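Call for Participants: Good Practice for Robots Working on Open Electronics

Brivness is putting together a working group, and we would love to hear from people who spend their days near robots that do fiddly work. Applications are open now and close at the end of March 2025.

What the group is for

There are good, well-used safety standards for industrial robots, and plenty of guidance on taking apart old electronics by hand. What sits between the two is thin. A shop that wants a robot arm to help open up desktop computers, pull drives and sort boards usually ends up writing its own rules, and the shop down the road writes a different set. We have collected rule sheets from recyclers, repair shops and teaching labs, and they disagree on very basic things. How close may a person's hands be while the gripper is over the case? Who is allowed to restart after a stop? Does the power supply come out first or last?

The Undine guide will be our attempt to answer those questions in one place, in everyday words, short enough to be read at a bench. It will be free to download and free to adapt. We already have an outline and a rough first chapter, and both need people who will argue with them!

Who we are looking for

We have room for 25 participants. You might be:

Someone who runs or maintains a robot arm in a repair, recycling or refurbishing setting
A technician who takes computers apart by hand and has opinions about doing it well
A health and safety lead, a trainer or a shop steward
A student or researcher working on grasping, tool use or shared workspaces
A person who writes procedures for a living and can spot a sentence that will be misread

You do not need to have worked on a standard before. Most of us hadn't either when we started, and some of the best comments on the outline came from bench technicians reading it over lunch. You do need to be 18 or older and comfortable reading and commenting in English.

What you would be doing

Reading one draft chapter a month and sending written comments. Chapters run to nearly 3,000 words, so set aside an evening.
Joining 5 online meetings between April and December, each two hours long with a proper break in the middle.
Trying out at least one checklist in your own workplace, if you have one where that makes sense, and telling us what went wrong with it.
Voting on the final wording. Every participant gets one vote, and so does Brivness.

The chapters, as they stand, cover preparing the workpiece (power, batteries, stored charge, sharp sheet metal), gripper choice and force limits, cables and connectors, hands in the shared space, stopping and restarting, record keeping, and handling drives that may still hold somebody's data. That last one was added in December after several readers asked for it, and it is the least finished. If drives are your thing, please say so on the form.

What you get

Each participant receives a $215 payment for each meeting attended, paid within a month. Your name goes in the guide if you would like it there, and stays out if you wouldn't. Travel is not needed. We also hold an optional open day at the Prirkalness workshop, where you can try draft rules on real machines with our bench team, and we can help with travel costs for that.

A note from the bench 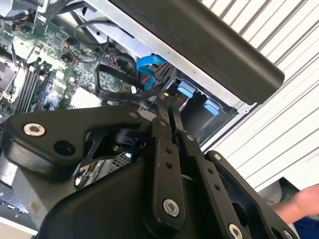 Þorgeirsson
Bench Lead, Undine Guide, Brivness

I spend a lot of my time with computer cases like this one, and I still find them a wonderful test for a rule. The drive latches are light blue and easy to find. The cables are another matter - they loop over the board and dive down right where a gripper wants to go. "Keep clear of cables" sounds fine on paper, but what does it ask of the person writing the motion? How much clearance, measured from where, and does a thin data cable count the same as a thick bundle?

Then there are hands. People reach in, because that is how this work gets done, and a rule that pretends otherwise will be ignored by the second day. I want our chapter on shared space to say plainly when reaching in is fine, what state the arm has to be in, and how the person can tell. My current draft runs to four pages and I would be delighted if somebody cut it to one.

If you have a rule taped to the wall in your own shop, send it along with your form. Crossed-out versions are especially welcome.

How to apply

Fill in the short form on the Undine page of the Brivness site. It asks for your contact details, the kind of work you do, which two chapters interest you most, and one rule you would change at your workplace. A few lines for each answer is plenty. No resume or cover letter, please.

We will choose participants so that no single trade fills the room, and everyone who applies will get a reply by the middle of April. If we can't offer you a place this time, you can still join the public comment round once the full draft is posted.

Questions about access needs, payment or the time zone of meetings can go in the last box on the form, and we will answer by email before you have to commit to anything.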